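Letters from the building office
March 22, 2018

When I moved to Mumberg I could read a newspaper in the language of this country, slowly, with a dictionary near the coffee. I could not read the letters from the building office. I want to write about these letters, because after three winters here I have a whole folder of them and I have started to like them a little.

The first came in December, four weeks after I got the keys. It was two pages and it had the number 688 at the top, which I took for a price. I spent one evening very worried that I owed 688 of something. The next morning I saw that it was the number of my apartment file, and that every letter would carry it. The real price was on the second page, in the middle of a paragraph, with no bold type and no line under it: 187, for the "balancing of the previous heating period." I had not lived there in the previous heating period.

So I wrote back. In my own language I am quite good at complaining. I know how cold to be in the first sentence and how warm in the last one. In a new language I have only two temperatures. I can sound like a child who asks for candy or I can sound like a lawyer, and for this letter I chose the lawyer. I used the word "hereby" three times.

The answer was very kind. They explained that the bill follows the apartment, that the former tenant had paid too much and not too little, and that the 187 was money they were going to give me by mistake. They thanked me for my attention and canceled it.

I have not told this story often.

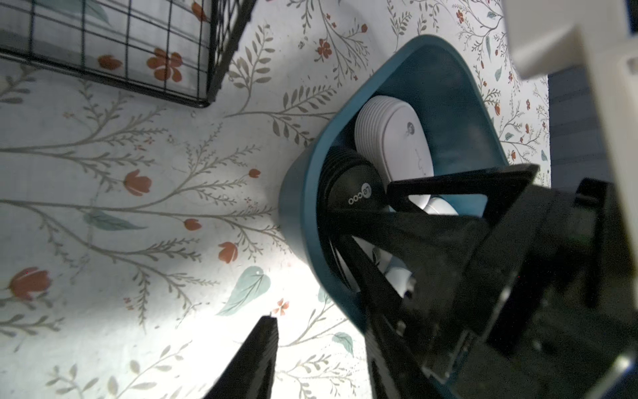 Reto wrote to me after I told part of this in my last post: I had the same kind of letter and I paid it twice, because the reminder crossed with my payment in the mail. It took until spring to get the second one back. My advice is to call. On the phone they are different people.

I believe it, but the phone is exactly my problem. With a letter I have the time to look up the words. On the phone the other person finishes a sentence and then there is a silence, and the silence belongs to me. I have said yes to things in this silence. One time I said yes to having my windows measured, and two men came and measured them, and they were very polite, and I still do not know for what purpose.

What I do now is a mix. I read the letter in the evening, one time from start to end without the dictionary, only to feel what mood it is in. Then I underline the verbs. In this kind of letter the verb is hiding at the end, after all the nouns have walked past you, and if you find the verb first you can breathe. "Requested" means I must do something. "Informed" means I must do nothing. "Noted" means they have received my letter and disagree with it. After the verbs I look for a date, and I write this date on the calendar in the kitchen. Only then do I open the dictionary for the rest, and many times there is no need.

There are words that I met only in these letters and never in the mouth of a person. One of them I would translate as "the ventilating behavior." My neighbor below had never heard it. She was born in this town and she read the letter in the stairwell with her glasses pushed up, and then she asked me what it meant. I was so proud that I explained it too long. It is how often you open your windows, and the office has opinions on it: short and wide in the morning, never a little bit all day.

She also showed me that people here do not read these letters the way I do. She looked at the top, looked at the bottom, and put it in her bag. I asked if she would not read the middle. She said the middle is for them.

I thought about this for a long time. Where I grew up, a letter from an office was an event. My mother would wash her hands before opening it. We read it aloud at the table, and then again, and somebody was sent to an uncle who knew about such things. It was almost always nothing, a change in the opening hours. But the hands were washed — and I notice that I still clear the table before I open mine.
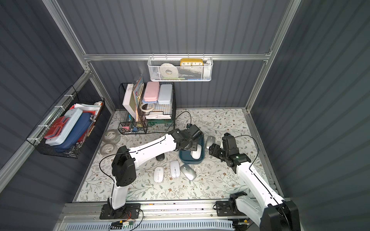
The biggest letter came last year, when the management of our building went from the old office to a firm named Vondach. This one was 18 pages. It had a table of contents. It also had a form, and on the form was a question I could not answer in any language: "Since when has the present condition existed?" There was nothing to say which condition. I wrote the date I moved in. They accepted it.

Vondach writes differently from the old office. The sentences are shorter and they say "you" to me, and there is a smiling house in the corner of the paper. I should be happy, because now I understand almost everything at the first reading. But I find I trust it less. When the old office wanted money, it was ashamed and hid the number in the middle of a paragraph. Vondach puts it at the top in a blue box. In January the blue box said 1,128, and under it was written "Good news about your yearly statement!" I read the letter four times looking for the good news. I think it was that I could pay in parts.

This time I called. I wrote my sentences on a paper before, and also the answers to the questions I thought they would ask, and they asked none of these. But I understood the woman, and when the silence came I said, "One moment, please, I am thinking," which is a sentence I had practiced in the shower. She said to take my time. I could hear her typing something else. Then I asked for the statement of the single costs, with the correct word for it, and she said she would send it.

It arrived last week. The water was counted for the wrong apartment, the one across the hall, where a family of five lives. I have written to them about it, a short letter, with only one "hereby." My neighbor read it before I sent it and changed one thing. I had ended with a greeting that she said is used for funerals.

A few of you have asked how I learned the office words, so I will mention the small book I used, which I bought secondhand in Aasen. It is a collection of model letters for apprentices, and it is old, so half of it is about ordering coal and excusing a late delivery of cloth. But the bones of the sentences are the same. I copied one letter by hand every evening for a winter. My favorite is a merchant who regrets that he cannot accept a barrel of herring. He is so sorry, and so firm. I have borrowed from him many times.

If somebody knows a newer book of this kind, please write the title in the comments. I would also like to know if the windows of other people were measured.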